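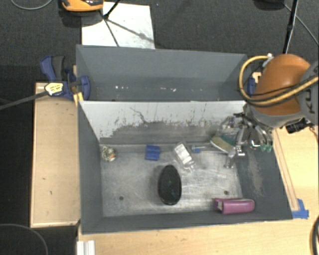

Ogilvie lab's picking arm learns when to nudge first

2019-09-22

A robot that picks things out of a bin has a simple job on paper. Look, reach, close the fingers, lift. Anyone who has spent an afternoon next to one knows how it really goes: the arm lines up perfectly on a bottle, comes down, and the fingers land on the wall of the bin instead. Then it tries the very same thing again.

The manipulation group at the Ogilvie lab in Drendurthorpe has been working on that second try, and the results they posted this week are a lot of fun to read. Their new method, which they call Ekstead, lets the arm decide for itself whether to grab an object right away or give it a push first. A bottle lying against the divider gets slid out into the open. A sponge leaning in a corner gets tipped flat. Then the arm goes in for the grasp.

Pushing before grasping has been around in robotics research for a while, and the group says so on the first page of the report. Most earlier systems learned to push mainly by trial and error in simulation, where friction is tidy and every bin is brand new. The Ogilvie bin is an old gray two-part thing with a metal floor so scratched up that the cameras sometimes take the streaks for objects. The team decided to keep it and train on the real surface, with everyday items: bottles, sponges, cases, little blocks, crumpled odds and ends that have no proper name.

What makes Ekstead different is the way it keeps score. The arm gets credit for a push only if the next grasp is better than the one it could have made before. That sounds obvious, but earlier versions at the lab were rewarded for any movement at all, and the arm turned into a very busy stirrer. It would shove a block from one corner to another and back, quite happily, and never pick it up! With the new scoring the pushes got shorter and there were far fewer of them.

The numbers are nice. The group ran 30 test bins, each one filled by hand with a new mix of items. With plain grasping, the arm emptied 15 of them before it got stuck. With Ekstead it emptied 21. Same arm, same gripper, same camera, same lighting. The only change was the part of the software that picks the next move.

The six extra bins were nearly all cases where something had ended up against a wall. That has been the sore spot for this setup from the beginning, as the fingers need room on both sides of an object and a wall takes one side away. One of the better clips on the lab's page has the arm hooking a small item out of a corner with the side of a fingertip, pausing, and then picking it up from above. It takes a few seconds and looks almost casual.

There are still plenty of misses, and the report spends a good long section on them, which we appreciated. Clear plastic is the big one. The depth camera sees straight through thin packaging and gets the floor instead, so the arm either skips the item or aims too low. Round things are trouble of another kind: push one a little too hard and it rolls to the far side, and the whole plan has to start over. In 2 of the failed runs the arm pushed an item into a worse spot than before and could not get it back out.

Training took place over a string of overnight sessions that began last December. The arm moved items from one side of the divider to the other until the first side was empty, then turned around and moved them all back. That trick means no one has to stand there refilling the bin, and every transfer becomes another bit of practice. The bin does have to stay put through all of this, and an early session was lost when it crept sideways on the table a little with each push. It is clamped down now, and the report gives the clamps their own line in the equipment list.

One detail we really liked: the group tried the trained system on a second arm at their partner workshop in Plakdale, with a newer bin and a smoother floor. Things slid farther than the software expected, and the first hour was pretty rough. After one night of extra practice the pushes had settled down again, and the arm was picking about as well as the one in Drendurthorpe. The report calls this part preliminary, and there is no full test of it yet.

Next up is transparent packaging. The plan is to let the arm touch an item lightly when the camera is unsure, and use what the fingers feel to fill in what the camera missed. The group also wants to try fuller bins, where items are stacked on each other and a push moves everything at once.

The report, the clips and the full list of test items are on the lab's project page. The training code will follow once it has been cleaned up.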